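2018-05-30

Third day of reading the good practice draft, all 1,353 numbered clauses of it, and I have started keeping a pencil tally in the margin. A tick for anything I could check by standing next to the bench and looking. A cross for anything I'd have to take on faith. The crosses are well ahead and I'm only through the part on handling.

Typical cross: "Components shall be gripped with appropriate force." Appropriate to what? Skencombe wrote this section and they write everything that way. I know what they mean. They mean don't crush it. But if I sign off a bench against that clause, what exactly have I signed? I asked Montserrat Meléndez this morning and she said the number belongs in an annex. The annex is one page and says values are to be agreed between the parties. So the clause points to the annex and the annex points back at us.

Clause on memory modules is better, I'll give them that. Hold by the edge, keep off the contacts, present the module in line with the slot, no downward push until it's square. I could check every bit of that with my own eyes, so it got four ticks. Then it says the motion should be "smooth" and gets a cross.
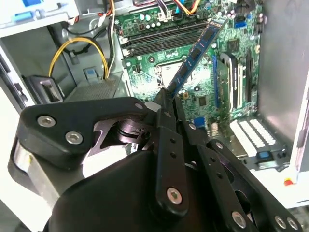

Memory module held at a slant over the board, slots behind it.

I spent a while on whether a module on the tilt over an open board is a breach. By the wording, no. The draft only cares about the angle at the moment of pushing. Between pickup and slot you could wave the thing around like a flag and be in full compliance, with the whole board sitting open underneath. A person doing this job on a bench would be told off for that by any decent supervisor, and there'd be no clause needed. That's my trouble with the whole document. It was written by people thinking about the last half inch, and most of what goes wrong on my benches goes wrong on the way there or on the way back.

Which reminds me, there is nothing at all about the way back. Not one clause on what the arm should do with a part it has failed to seat. Put it down? Where? Try again? How many times? The old Namirach house rules, which everyone made fun of, allowed 2 tries and then a person had to come over. Crude, but I could stand there and see whether it was being followed. Must write that up as a comment before October, when the draft gets frozen and we're all stuck with it.

Lunch at my desk. Bad soup.

Afternoon on cables and connectors. Seventeen clauses — I went through them twice because I didn't believe it the first time. They define a plug. They define a socket. They define "mated" and "partly mated" and "unmated." Then for the part I care about, which is what happens to the wires trailing around while all this mating goes on, there's a single line saying loose cabling should be "managed." Cross, cross, cross. I pressed so hard the pencil broke.

And the test that's supposed to back all this up is 1,000 cycles in a fixture. A clean bracket, a new connector, the same spot every time. I have no quarrel with fixtures, they tell you whether the fingers wear. They don't tell you a thing about reaching into a steel box past bent tabs and sheet metal edges. Plidum passed the fixture test easily and I've seen the sort of scratches their units leave on a case. I wrote in the margin: test it in a real case or don't call it a case test.

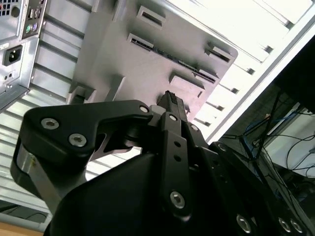 Deepika Chowdary wrote back to my note on this before I'd even finished my coffee, and she thinks I'm being unfair. Her view is that a fixture is the only thing two labs can do the same way, that every real case is different, and that if we ask for real ones then Nwachukwu will pick the roomiest case on the market and pass on that. She'd keep the fixture and add a list of obstructions to bolt onto it, an edge here, a tab there, a cable across the opening, all to drawing.

I don't like it, but I can't find the hole in it yet. The part about picking the roomiest case is just what they'd do. It's what I'd do. My worry is that in two years everyone will have an arm that's wonderful at getting around that one tab. Told her so. She said fine, then move the tab every year. I said who pays for the new drawings, and she hasn't answered.

Still to do: the comment on failed seating, a proper wording for cables (try "no cable shall be touched by the arm except the one being connected" and see who screams), and ask Montserrat where the force numbers are really going to come from. Also buy pencils.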